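Search this site: type a word here Go

Duvet

A duvet is a flat bag of cloth filled with soft material and used on a bed as a warm upper cover. In the most common way of using it, the duvet lies inside a removable cover which can be washed, and it replaces both the top sheet and the blankets. In Britain it was for a long time called a continental quilt, and older people still use this name. The word itself comes from French, where it means down, the fine under-feathers of water birds.

Name

The English language has several words for bed covers, and they are often mixed. A blanket is one layer of woven or knitted cloth. A quilt has at least two layers of cloth with a filling, sewn together through all the layers, and its outer side is meant to be seen. An eiderdown was at first a cover filled with the down of the eider duck, but the name later passed to any thick, decorated cover that was put on top of the blankets. The duvet differs from the eiderdown mainly in its place on the bed – the eiderdown is added to the blankets, while the duvet takes their place.

In North America the word comforter is more usual. A comforter is often thinner and is sold with a finished outer side, so that it may be used without a cover. In Australia the word doona, which began as a trade name, is used for the same thing as the British duvet.

History

Feather covers have been used in the colder parts of Europe for many centuries. In the northern countries they were filled with duck or goose down, and in the poorer houses with chopped feathers, wool or even straw. A good feather bed was a valuable thing and was often mentioned in wills and in marriage agreements.

In the hill town of Dirnberg feather covers were made at home until the end of the nineteenth century. The geese were kept in the valley and plucked in the autumn, and the feathers were sorted by hand through the winter evenings, January being the usual month for filling. The sorting was considered the work of the women of the house. A cover from Dirnberg was nearly square, very thick, and too short for a tall person, who had to choose between warm feet and warm shoulders. The Fodor workshop, which opened in the same town, was the first there to sew the cover in channels, so that the feathers could not all move to one end. In its best year the workshop sold 1,895 covers, most of them to hotels.

British travellers met such covers in Germany and Austria from the seventeenth century onwards and did not always like them. The complaints were usually that the cover was too hot, or that it fell on the floor in the night. In Britain itself the duvet became common only in the 1970s. It was sold chiefly on the ground that it made the bed quicker to make in the morning, as there were no longer sheets and blankets to tuck in.

Construction

The outer bag, or casing, is normally of closely woven cotton. If the weave is open, the points of the feathers come through it. The casing is divided by lines of sewing, which keep the filling in its place. There are two common ways to do this. In the simple way the upper and the lower cloth are sewn directly together in long channels. This is cheap, but there is no filling along the line of the sewing and the warmth escapes there. In the better way small walls of cloth are sewn between the upper and the lower side, so that the duvet has the same thickness nearly everywhere. These walls form closed boxes or, in some makes, boxes with a small opening in the corner.

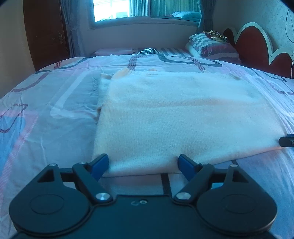

The filling may be natural or man-made. Down is the lightest for its warmth, and goose down is generally placed before duck down. Feathers are heavier and cheaper, and are often mixed with down. Wool and silk are also used. Wool fillings are rather flat and heavy, but they take up moisture well and many people find them pleasant in summer. Among the man-made fillings, hollow polyester fibre is the most common. It can be washed at home, it dries quickly, and it suits persons who cannot sleep near feathers.

Warmth

In Britain the warmth of a duvet is given in togs. A higher number means a warmer duvet. A light summer duvet is usually 4.5 tog, and a winter one 13.5 tog. Some duvets are sold in two parts, one thin and one of middle thickness, which are fastened together with buttons or snaps in winter and used separately in the other seasons. The tog number says nothing about weight, and a light down duvet may be warmer than a heavy one filled with feathers.

Many sleepers keep a separate blanket at the foot of the bed, to be pulled up when the night becomes colder than expected. In houses with weak heating this habit has never disappeared. The blanket is then placed over the duvet, and should not be a very heavy one, because the filling under it is pressed flat and loses part of its effect.

Covers

The cover is a large bag of cotton, linen or mixed cloth, open along one side or along a part of it, and closed with buttons, snaps, ties or a zip. Printed covers became popular together with the duvet itself, and small flower patterns and pale colours were for many years the usual choice for bedrooms.

Putting the cover on is regarded as the most tiresome part of owning a duvet. The most common method is to turn the cover inside out, put both hands into it, take hold of the far corners and with them the corners of the duvet, and shake the cover down over it. In Polport and the villages near it the cover traditionally had a round or diamond-shaped opening in the middle of the upper side instead of at the end, through which the coloured casing could be seen. Narkus, a linen mill in Polport, wove plain white covers of this type up to 175 cm wide.

Care

A duvet should be aired often – over a rail or at an open window, though not in strong sun, which makes down brittle. Man-made fillings may be washed in a large machine. Down needs a mild soap and a long, slow drying, with the duvet shaken from time to time so that the lumps come apart. If it is put away damp it will smell and may have to be thrown out. For storage a cotton bag is better than a plastic one.

See also: Bed linen; Blanket; Bolster; Down; Eiderdown; Quilting

This article was last changed on Sunday, March 2, 2003.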